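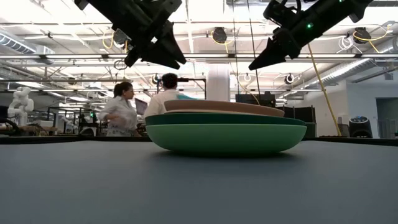
双臂叠盘子，仿真里好好的，上真机就拉胯，问题出在哪？

发帖：半糖乌龙

各位好，我又来求助了。最近在复现一个双臂收餐具的方法，论文里管它叫Clisell，思路是把“先拿哪个、往哪儿叠”和“手怎么动”拆成两层：上层出顺序，下层是模仿学习的策略。我遥操作采了906条示范，盘子碗混着来，顺序基本是大的在下小的在上。

训练曲线漂亮得不行，可真机评测跑了104次，完整叠好的只有45次，我心都凉了半截……失败的大多有个共同点：桌上只要有透明件，下层策略就开始犹豫，夹爪悬在上面来回晃，迟迟不往下走。不透明的盘子反倒挺利索。

我试过加大数据增强，也换过学习率，没啥用。组里师兄说是上层顺序给错了，我看日志又不太像。大家碰到过类似情况吗？透明餐具是不是非得上深度补全？桌面大概就摆成下面那样，圆盘、碗和半透明的圆盖子都有，摊得比较开。

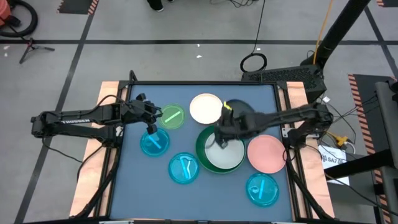 Omolara Jibrin

先别急着上深度补全！我去年7月做过差不多的东西，折腾了一大圈深度，最后提升特别有限。你先查一件事：906条示范里，透明件到底有多少条是“第一个被抓”的？我当时一翻数据，只有14条，其余全是别的餐具先动，策略压根没怎么学过在那种画面下起手。

后来我只补采起手那一段，从各种别扭的位置开始，采到夹住边缘就停，不用整条做完，一下午能采好多。补完再训，晃来晃去的毛病就轻多了。还有啊，动作块的长度也看看，太短的话每次重新预测都会改主意，看起来就像在犹豫。我用的是Tomier那套训练脚本，默认值偏短，得自己改。

至于你师兄的说法，想验证很简单：上层先关掉，人工把正确顺序喂进去，跑一轮看看。还是晃，那就跟顺序没关系。

我自己摆测试桌的时候喜欢把透明盘放到靠前的位置，后面再放别的盘子，让它们互相挡一点，这种最容易暴露问题：
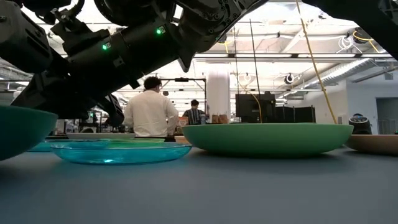

图：前排透明盘，后面是蓝色、浅绿色和白色的盘子

路过的面条

换机械臂吧，便宜的臂精度都不行。

铁皮青蛙

楼上这个就有点武断了哈，不透明的能叠好，说明精度起码够用。

我补充一点评测方面的。104次里你是怎么摆初始位置的？如果每次随手一摆，难度差得很远，改一版模型再测，涨跌都说不清是模型还是摆法。我们在Timavham这个项目里是先拍好一批参考布局，把画面半透明叠在实时视频上，照着对齐了再开跑，新旧模型用同一批布局。麻烦是麻烦点，但数据能看。

另外失败最好分开记：没夹住、夹住了掉、叠歪了、超时，各记各的。只记一个成功率的话，补了数据也不知道补在哪儿了。深度补全可以留到后面再试，反正接口又不会跑。

半糖乌龙

谢谢谢谢！刚去数了起手那一项，透明件果然少得可怜，我先按Omolara的办法补采，动作块也改长一版对比着看。参考布局这招也记下了，4月30日组会前争取跑完一轮，到时候回来贴结果～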